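4. Keeping and Discarding Artificial Flowers in the Home

4.1 Sample and setting

The results in this section come from the second part of the household survey, which dealt with decorative objects kept in shared rooms. A total of 391 households in the towns of Brukach and Zolent returned the full questionnaire. Of these, 114 reported owning at least one artificial flower at the time of the survey, and 23 agreed to a follow-up interview in their own home. The interviews were carried out in August by the second author and followed the guide described in Section 3. Households that owned only dried or preserved flowers were left out of the present analysis, as were wreaths and other items made for use at gravesides. The latter are treated by Głowacki in a separate paper on cemetery goods, and the rules that govern their use are different enough that combining the two groups would confuse the results.

Respondents were free to decide for themselves what counted as an artificial flower. Most named stems with fabric petals. Several included paper flowers made by children, and one included a glass rose that had been a wedding present. We kept these answers in the sample where the respondent stated that the object stood in for a real flower, and removed them where it was described mainly as a craft item or a keepsake.

4.2 How the objects enter the household

Artificial flowers were seldom bought as part of a planned purchase. The more common account was of a stem picked up while shopping for something else, often in a shop that did not sell fresh flowers at all. Respondents in Zolent frequently mentioned the Kurek store on the market square, where single stems are sold from open bins near the checkout. In Brukach, which has no such store, gifts from relatives played a larger part. Gifts were also kept longer, and were more likely to be brought out before a visit from the person who had given them.

The container usually came first. Interview respondents spoke of a vase that had been standing unused, in many cases inherited or received as a gift, and of buying stems so that it would no longer look bare. Colored glass came up often in this connection. A clear vase was felt to call for water, and several respondents said that a dry stem in clear glass looked unfinished or even dishonest. Tinted glass, and glass with a ribbed or cut surface, was thought to be more forgiving, as it drew the eye to the vessel and softened the view of the stem inside. A yellow ribbed vase of the general type discussed is shown in Figure 4 together with flowers of different colors.

4.3 Rotation and storage

Earlier work on household decoration has tended to treat artificial flowers as fixed objects, placed once and then forgotten. Our interviews give only partial support to this view. In 8 of the homes visited, stems were changed on a regular basis, with tulips and other spring flowers put away by early summer and replaced with stronger reds and blues. These respondents kept more stems than they displayed – sometimes several times more – and stored the rest flat in drawers, shoe boxes, or the upper part of a wardrobe. Storage was a source of practical complaint. Leaves became creased, and long stems did not fit into standard boxes without being bent.

The remaining households left their arrangements in place throughout the year. Dust was the matter raised most often by this group. Some washed the flowers in the sink with dish soap, others used a hair dryer on a cool setting, and a few admitted that they had stopped cleaning them and no longer noticed the effect. Lis has described a similar loss of attention in her study of framed prints in hallways, where objects remained on the wall for years after their owners had ceased to care for them. The present material suggests that flowers pass through the same stage but leave it sooner. Faded petals are read by visitors as a sign of neglect in a way that a faded print is not, and comments from visitors were the most common reason given for throwing an arrangement out.

4.4 Mixed arrangements

A smaller group combined artificial and fresh flowers in one room. Views on this practice were divided. Some respondents regarded the two as belonging to separate places, with fresh flowers on the dining table and artificial ones on a shelf or windowsill. Others used artificial stems to fill out a small fresh bouquet and saw no difficulty in doing so. Age made little difference to the answers. Having grown up in a house with a garden did, and respondents with that background were the most likely to object to any mixing of the two kinds.

Figure 4. Yellow ribbed glass vase on a gray tabletop, with a yellow tulip and a group of blue artificial flowers lying to its left.

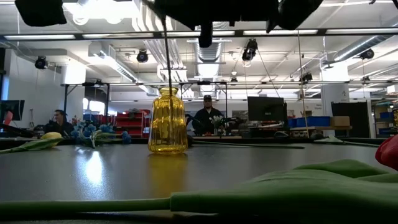 The objection was rarely stated as a matter of taste alone. Respondents who had gardened as children spoke of fresh flowers as something that had to be earned through work, and of the mixed bouquet as taking credit for labor that had not been done. Whether the same view is held by gardeners who took up the activity later in life cannot be settled with the present sample, and the question is taken up again in Section 5 with the material from the allotment holders in Zolent.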